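Drarncombe Opens Block Sorting Room at Its Larkdale Site

LARKDALE, 24/01/2018 – Drarncombe, a supplier of building blocks and counting sets to schools and day care centers, has opened a new sorting room at its Larkdale site. Returned sets will be sorted, checked and repacked there before they go back out to customers.

The company lends its Nellisance block sets to schools by the term. Until now, sets that came back were handled at a row of tables next to the loading door, where they shared space with outgoing orders. During busy weeks, returned sets could sit in their cartons for 9 days before they were opened.

The new room has 86 open bins. Blocks are tipped into the bins as they come out of the carton, with colors still mixed, and are sorted by color and length from there. Open bins were chosen over lidded boxes after a trial last fall, when staff found that lids slowed the work and took up shelf space.
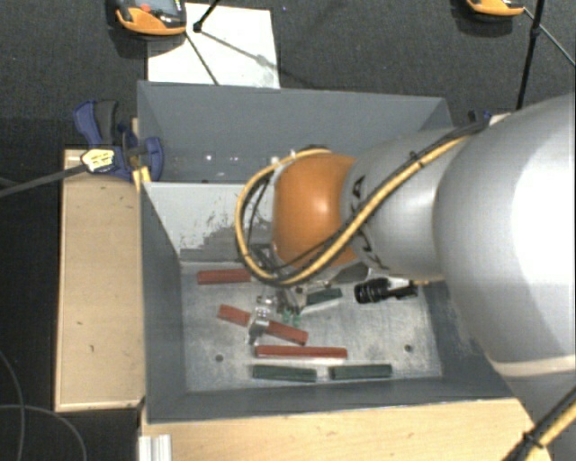

Red and green blocks make up most of what comes back, as they are part of every Nellisance set. Blue and yellow are sold as add-on packs and are kept on a separate shelf near the packing tables. Any block with a split edge or a deep dent is taken out and replaced from stock. Light marks are left alone, and the blocks stay in use.

The bins have metal floors and sloping sides. Many of them came from the old returns area and show plain signs of wear. Drarncombe decided to keep them in service and spend the money on lighting and shelving instead.

The room can handle 400 sets a week when fully running. Schools that return a set should see their account updated within 3 working days of delivery to the Larkdale site. The return form has not changed, and the label that came with the set can still be used.

Cartons should be packed flat and taped on both ends. Schools do not need to sort the blocks by color before sending them back – this is done at Larkdale in any case. Loose blocks from other makers should be removed, as they cannot be returned to the sender.

Sets sent back under the Magyar counting program will move to the new room in February. Until then they should go to the address printed on the program carton.

About Drarncombe

Drarncombe supplies and lends block sets, counting sets and storage trays to schools and day care centers. Orders and returns are handled at Larkdale.

Press questions can be sent to the Drarncombe office through the contact form on the company website.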